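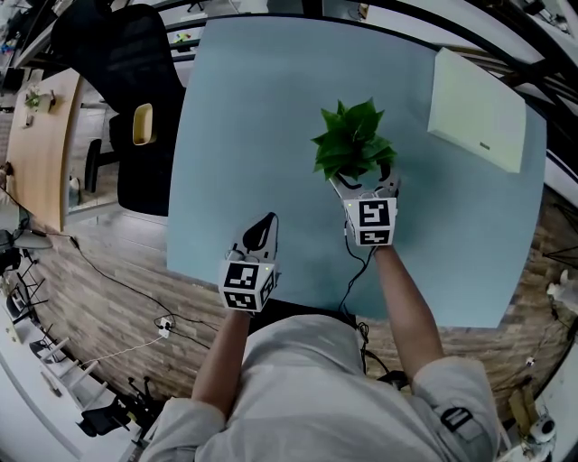

Hand-held grippers are the cheapest way I know to teach a robot arm a job without owning the arm yet. You hold one in each hand, do the task yourself, and the recordings become training data. This page covers the pair I use in the shared workshop, from cable routing to a first usable session. Each gripper carries a cube printed with square black-and-white markers, and an overhead camera reads those to work out where the gripper is. The fingers are curved, which helps with round things such as a small potted plant. The table should be one flat color. Ours is light blue and the markers stand out well against it.

What you need

Two hand-held grippers with finger encoders
A printed marker cube for each one
An overhead camera on a stiff mount
A small square table you can reach across
A computer running the Traltance recorder
Sleeves you can push up

I started from the Ezeani gripper files and changed the finger mounts, mostly to get screws I could buy locally. The electronics are stock. Budget a full Friday for the printing if your printer is slow.

Step 1: Fit the marker cubes

Print the patterns on matte paper. Glossy paper picks up ceiling lights and the tracker drops out whenever you tilt your wrist. Glue each pattern with its white border intact, because the detector needs that border to find the edges. Every face on both cubes needs its own ID. I repeated one ID on my first pair and the software kept swapping left and right.

Once the cubes are on, don't take them off again unless you plan to redo the calibration. A cube that has shifted by 2 mm is enough to spoil a grasp on anything small.

Step 2: Route the cables

Run each cable back along the forearm and let it drop off the front edge of the table. Leave slack at the wrist. Clip it loosely below the elbow if it swings – a tight clip will pull on the connector when you reach forward. Keep the power strip on the floor to one side, away from where your feet go.

Step 3: Set the camera

Mount it above the table looking down. Lock the focus and exposure, then start the recorder and move both grippers to all four corners. The preview should hold both cubes the whole way. If it loses one at the far edge, raise the camera before you touch any settings.

Step 4: Calibrate the fingers

Open each gripper fully and press O. Close it on nothing and press C. Do this at the start of every session. Eliécer Marulanda, who uses the same bench, found his closed reading had drifted after one long afternoon, and he had to throw out 29 recordings.

Step 5: Record

Start with one object and one motion. Pick it up, move it, put it down, let go, and bring both hands back to the start position. Move a little slower than feels natural. Keep your head out of the camera's view, and keep the idle gripper closed and still while the other one works.

My first set was 207 recordings of a single pick and place. The Brestement training script accepted them as they were. For a task with two hands I would plan on nearly 2,000, spread over several weeks – your wrists will tell you when to stop.

Step 6: Check before you pack up

Play back every tenth recording at double speed. Look for gaps in the tracking and for finger values stuck at one number. Delete the bad ones the same day and write the object name in the session notes.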